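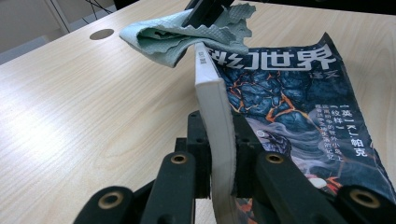 Flaketti Smart Lock, rental edition: four months on two doors

The Flaketti is a keypad deadbolt sold mainly to owners of short-term rentals. I fitted one to the front door of a cottage in Brotness in April and a second to the side entrance the same week. The cottage sleeps 4 and turns over twice a week in season.

Installation uses the existing bore. The front door took 2 screws and the supplied plate with no drilling. The side door is an older Werkach unit with a shallow latch pocket, and the bolt stopped short until I deepened the pocket with a chisel. The manual gives a minimum depth but puts it on the back page, after the warranty text.

Codes are set in the app or pulled from a booking calendar. The calendar link reads the check-in and check-out times and issues a code for that window only. Over the test period it logged 440 entries on the front door, of which 416 opened on the first try. Most of the rest were wrong digits, according to the log. A few were correct codes entered before check-in time, and the lock does not tell the guest the difference — it blinks red in both cases.

The keypad is readable at night. In direct afternoon sun it is not, and a porch roof or small hood is worth having. Motor noise is moderate. Guests in the bedroom next to the side entrance will hear it.

I used a Lobo keypad lock on the same front door before this. The Lobo is quieter and its housing is slimmer, but codes had to be entered by hand at the door for every stay. For a house with long bookings that is acceptable. For weekend lets it is a chore.

Battery access is from inside, under a sliding cover. The cover on the side door unit has worked loose and now rattles when the door closes.

Pros: calendar link, clear entry log, physical key backup.
Cons: same red light for every fault, loose battery cover, poor keypad contrast in sun.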